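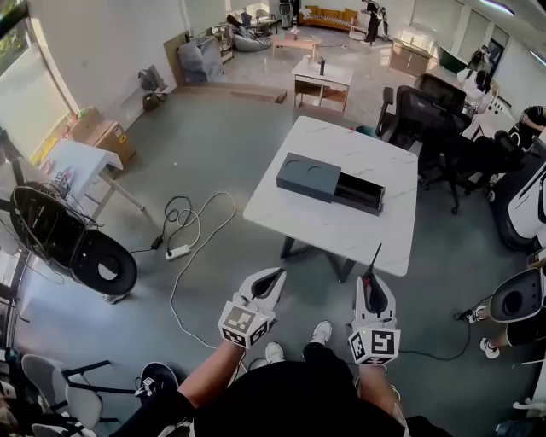
Why does a scheduled report from Trakwood arrive with the right columns and no rows?
The schedule is running under an account that has lost access to the site the report filters on. Trakwood does not treat that as an error. It runs the query, gets nothing back, and mails the empty file. Move the schedule to an account that still has access, then run it once by hand.

Ticket log

Subject: Weekly stock report blank since site rename
Product: Trakwood, hosted
Opened by: Ruoxi Fang, Justance
Assigned to: Kam-wah Leung
Priority: Normal
Opened: 21 May 2025

Ruoxi Fang
Our weekly stock report came through with headers only. It normally has 400 lines. The same report opened in the browser under my own login is complete. I checked the filters and they look the same as before. Three people get this by email and all of them got the blank version.

Kam-wah Leung
Thanks. Please send me the name of the schedule and the account shown under Run As. Also let me know if any sites or user groups were changed since the last good report.

Ruoxi Fang
Schedule is STOCK-WK-MAIN. Run As says nrastogi. That is Naveen Rastogi, who moved to purchasing in November. The warehouse site was renamed from Main to Main North last week. I don't have rights to see the groups.

Kam-wah Leung
The rename is part of it. When a site is renamed, its access list is rebuilt from current group membership. Naveen's account was on the old list directly and was not in the warehouse group, so it was dropped. The run log shows the job finishing in 3 seconds with status OK and row count 0. Before the rename it took 80 seconds.

Please try this:
1. Open Reports, then Schedules, then STOCK-WK-MAIN.
2. Change Run As to an account in the warehouse group.
3. Open the site filter, clear it, and pick Main North again.
4. Save, then click Run Now.

Ruoxi Fang
Changed Run As to my account and ran it. Still blank.

Kam-wah Leung
Did you do step 3? The filter keeps the old site name until it is picked again, even though the screen shows the new one.

Ruoxi Fang
I skipped it because it already said Main North. Cleared it, picked it again, saved, ran it. The full report is here now. Tin-yau Lo has it too.

Naveen Rastogi
Copied in by Ruoxi. There are 14 other schedules still under my name. Can those be moved in one go?

Kam-wah Leung
Yes, an admin can do it under Users, Transfer Ownership. Only the owner changes. Any schedule that filters on the renamed site still needs the filter picked again by hand. I have asked for a warning to be added when a scheduled report returns no rows. No release date for that yet.

Ruoxi Fang
Ownership transferred. Filters redone on the ones that use Main North. OK to close.

Status: Closed, resolved by customer with guidance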